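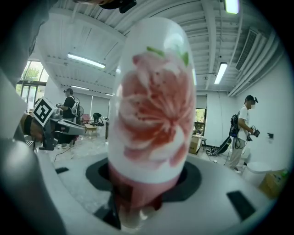 From: Girish Rajput
To: Ostdale house and home list
Date: Mon 9 March
Subject: Re: [ostdale-home] Bath fittings, and what to do with the painted vase

Replies are under each part. I cut the bits that don't need an answer.

> We are looking at a freestanding tub for the downstairs room
> and would like to hear from anyone who has lived with one.
> Our plumber wants the faucet on the wall. The showroom wants
> to sell us one that goes on the tub. Which is easier to keep
> clean?

We had a wall faucet in the old house and have one on the tub now. The wall one was easier to clean. You wipe the tile and you're done. With fittings on the rim you have to get a cloth in between each one, and soap collects at the foot of every knob. I use an old toothbrush once a week and it takes five minutes.

The wall faucet has its own problem. If it drips, somebody has to open the wall. Ours cost $510 to fix and most of that was tile. Ask your plumber where the shutoff will be before you agree to anything.

> The quote for the Vadeo set is $1568 with fitting. Does that
> seem high?

I can't say without seeing what's in it. Ask them to split the parts from the labor. Mine was split and I found a charge of $88 for a waste kit I already had. They took it off when I asked.

> We also can't decide between black and chrome. My sister says
> black shows everything.

She is right about hard water. Matte black shows white spots, and you can't use anything gritty on it. A damp cloth after each bath and a dry one after that is enough. If you do go with black on a white tub, get all of it in the same finish. The one here has a handheld shower wand, a tall arched faucet and three short knobs, all matte black, and they look right together. I would not mix in a chrome piece later to save money.

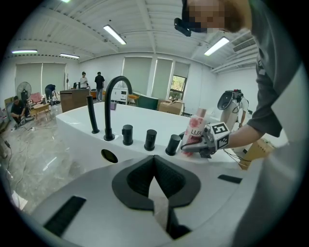
Storage is the thing I would plan for first. A freestanding tub has no ledge, and the rounded rim is no place to put a bottle down. Somebody leans over the side with the Lux body wash clamped in a hand-held gripper and then needs somewhere to set it. Get a stool or a narrow rack that goes across. Wastora has a rack that is 60 cm long, which is too short for most tubs, so measure across the outside of the rim first. Also leave enough floor on the long side for a person to stand and bend. We put ours too close to the wall the first time and had to move it.

> Last thing. We have my aunt's tall porcelain vase with the big
> pink flower on it. Could it go in the bathroom or will the
> steam hurt it?

Steam won't hurt glazed porcelain. Getting knocked over will. A tall one with a narrow foot should not be on the floor next to where people climb out with wet feet. Put it in a corner on the far side from the door, or on a low shelf with a lip. A few dabs of museum putty under the base will hold it.

If the flower is painted over the glaze, don't scrub it and don't use bathroom spray on it. Lukewarm water and a soft cloth. Wannasri on this list used to restore china and may know how to tell whether it is over or under. I just run a fingertip across it, and if I can feel the edge of the paint I treat it as over.

The plumber I used is booked until April but I can send the number to anyone who wants it. Write to me off list.

Girish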